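Grasp Sampling, Take Four (and Why I Stopped Trusting My Collision Checker)

2019-09-10

I have been wanting to write this one up for weeks, and now that the numbers have settled down I finally can. Short version: the grasp planner in Moschos works on cluttered simulated worlds, it's fast enough to use in the loop, and most of the speedup came from a place I never thought to look until Naomi Makori pointed at it.

For anyone who missed the earlier posts, Moschos is my side project, a small planner that takes a depth image from a camera near the wrist, proposes a pile of candidate grasps, throws out the bad ones, scores what's left and hands the winner to the motion planner. I run it against scenes made by Grirnance, our random world generator. Grirnance picks objects, scales them, drops them wherever it likes, and scatters lights and plants around so the shadows come out ugly. It has no taste at all and I love it for that. A planner that only ever sees a tidy table with three mugs on it learns (or rather, I learn while tuning it) all the wrong habits.

The old version sampled grasps evenly over every visible surface. Simple, easy to debug, and terribly wasteful. On a typical scene it spent most of its samples on big flat things far wider than the gripper could ever open. Of course those all got rejected, but each rejection meant a full mesh-to-mesh collision check, and those are not cheap! I was seeing 1,585 milliseconds per plan on my desktop. You can't close a loop around that.

So the first change was to sort before checking. Every candidate now gets a quick look at local thickness: fit a small patch, cast a few rays through it, and if the answer is wider than the jaws, drop it right there. No mesh, no tree, just a handful of dot products. I felt very clever for one whole evening. 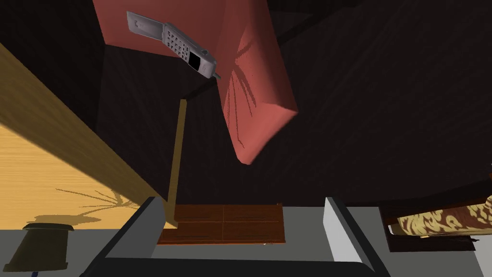
Then the thin stuff broke. Rods, handles, anything narrow and upright. The patch fit needs neighbors, and on something thin half the neighbors belong to whatever is behind it, so the normal comes out pointing somewhere silly. I lost two evenings to tuning the patch radius before giving up and splitting the depth image along its sharp jumps first, then fitting patches only within a segment. Much better. Shadows, by the way, were never a problem for this part — depth doesn't care — but they wrecked the color-based segmenter I tried in June, and I don't miss it.

Naomi's comment was about the collision checker itself. She was reading my profile output and asked why the gripper mesh was being rebuilt for every candidate. It wasn't supposed to be! I had a cache. I was very proud of the cache. But the cache key included the gripper pose as raw floats, so it never hit, not once, and it had been quietly growing in memory the whole time. One line to fix. The gripper is rigid apart from the jaw opening, so now I key on the opening, snapped to a small set of widths, and transform the query instead of the mesh.

With both changes in, a plan takes 220 milliseconds on the same desktop. I ran the full benchmark set of 1,005 scenes overnight, and the old and new versions pick the same grasp, or one very close to it, in nearly all of them. The ones that differ I've been going through by hand, and 30 of those are real regressions. Almost all have the same cause: a target sitting so close to a bigger object that the segment split puts the boundary in the wrong place, and the planner thinks there's room for a finger where there isn't any. The final collision check still catches it, so nothing gets hit, but you end up with no grasp at all when a decent one existed.

My plan for those is to keep a little reserve of evenly sampled candidates as a fallback. Slavica Petkov thinks I should go the other way and use the free space between objects as the thing to sample from, placing fingers first and asking what's between them second. I like that idea a lot. It's also a rewrite, so it gets its own branch.

Other bits and pieces from this round:

The scene seeds are now saved along with the plan, so any failure can be replayed exactly. I should have done this on day one.

The scorer no longer rewards grasps near the center of the view. That was left over from the tabletop days and it made the planner weirdly fond of whatever the camera happened to face.

The debug viewer can step through rejected candidates and color them by the reason they were rejected. It took an afternoon and has already paid for itself many times over. If you write planners and you don't have one of these, go build it tonight.

The code is on the dev branch, and the benchmark script takes a seed list if you'd like to try your own worlds. Next up is the finger-first sampler, plus some cleanup of the motion planner interface, where I'm still passing joint limits around as a bare list like an animal.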